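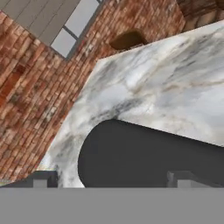 I've been selling worktop care kit for long enough to have opinions about sealer, and the one I keep coming back to is Geleo Stone Sealer. It's a water-based sealer for marble, limestone and the softer sort of travertine, and I use it at home as well as stocking it. A white marble countertop like this one is the job it was made for, and pale stone is where you'll be gladdest of it, as beetroot and turmeric don't muck about. It comes in a 600 ml bottle with a flip cap, plus two cloths in the box (one for putting it on, one for buffing off – don't mix them up like I did).

It doesn't make marble bulletproof. Lemon juice and vinegar will still etch the surface if you leave them, and no sealer I've tried will stop that. What you get is time. Spill some red wine at teatime and you can finish your plate before you go and find a cloth!

How I put it on: wash the top the night before with plain warm water and a drop of washing-up liquid, then leave it alone until morning. Shake the bottle, pour a puddle the size of a saucer, and work outwards in circles. Ten minutes, buff, wait an hour, then do it again. I like a Saturday for it, when everyone's out and not trying to make toast. 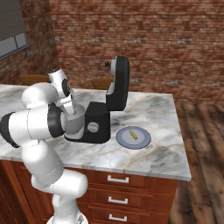 Coffee machine on a marble top. Do the patch around yours twice.

Coffee is the stain I get asked about most. The drips sneak under the machine and sit there, so pull it forward once a week and wipe beneath it. If you've already got a brown ring, seal nothing yet – you'll only lock it in. Use the Mesico poultice powder first (order code 3014), mixed to the thickness of yoghurt and left under cling film overnight. It may want a second go on an old mark.

Islands are a bit different from the runs along the wall. They get leaned on, they get schoolbags dumped on them, and the edges wear quicker than the middle. I do my edges every January and the whole lot every other year. A bottle will cover nearly 600 square feet if your stone is polished, a fair bit less if it's honed and thirsty.

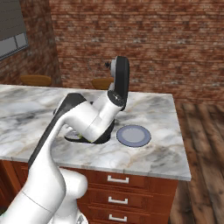
Chaltu Kassa wrote in to say that she'd been using the Vondier spray for years and found it went streaky on her island, and could she put Geleo straight over the top? Yes, but strip the old stuff off first with the Radonjić cleaner, or it'll sit on the surface and go tacky.

Caradog Dafis asked whether it smells. A bit, like poster paint, and it's gone by the evening with a window open.

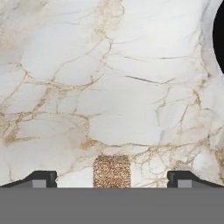

White marble with tan and light gold veining.

Test a hidden corner before you start, especially on stone with a lot of warm colour in it. Mine went a shade richer for a day and then settled back.

In the box: one 600 ml bottle, 2 cloths, one instruction card. Keep it somewhere frost-free, put the cap back on properly, and message me if you're stuck on how many bottles to get.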